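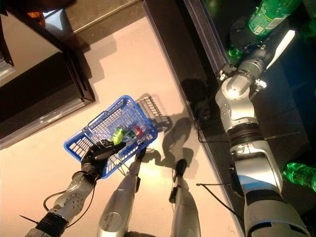
How many hand baskets should be out by the front door when the store opens?
Twelve, stacked with the handles folded down, and ten more behind the service counter for the afternoon.

HARDALE STORE
Minutes of the monthly floor meeting, June
Start 8:10 a.m., back office

1. Last meeting
The minutes were accepted with one change. The delivery from Hudec went to the side entrance, and the May minutes had it at the front.

2. Hand baskets
The stock check found 70 baskets fit for use. Small ones go by the front door and large ones by the produce aisle. Both sizes have been ending up in the same stack, and they jam when a small one gets pushed down inside a large one. Closing staff will sort them before the floor is swept.

Baskets with a bent wire handle are to be taken off the floor and put in the back office with a tag. Two customers complained in May about handles that would not stay up. Lakus will quote for replacement handles and for new baskets, so we can compare.

It was asked whether baskets left in the aisles should be emptied where they are found. Agreed: no. Bring the basket to the service counter and hold it there for ten minutes in case the customer comes back. After that the items go back on the shelf. Anything chilled is handed to the dairy section right away.

3. Washing
Baskets are now washed every second week. The mesh bottoms collect onion skin and bits of label, and the current brush is too wide for the holes. A narrower one will be bought out of petty cash. Washing stays in the yard unless it rains.

4. Small items
Small packets and bottles are still being returned to the wrong shelf, mostly in aisle 3. Some of the shelf labels there are out of date. New ones will be printed for the whole aisle, 202 in all, and put up before opening. The old ones have to come off first. Last time they were covered over and the new ones fell down.

The Votska display stays at the end of aisle 3 until the end of the month. The section asked for it to be moved nearer the registers. Left open.

5. Shelf lighting
The lower shelves in aisle 5 are hard to read in the evening. Maintenance will price a strip light. No decision until the price is in.

6. Other matters
The mat at the front door curls at one corner and has been taped for now.
The break room fridge will be cleared out at 6 p.m. on the last working day of the month. Unmarked food will be thrown out.

To do before the next meeting
Handle and basket quote from Lakus: service counter
Narrow brush: closing staff
Aisle 3 labels: grocery section
Strip light price: maintenance

Meeting closed 8:55 a.m. Next meeting in July, same time, back office.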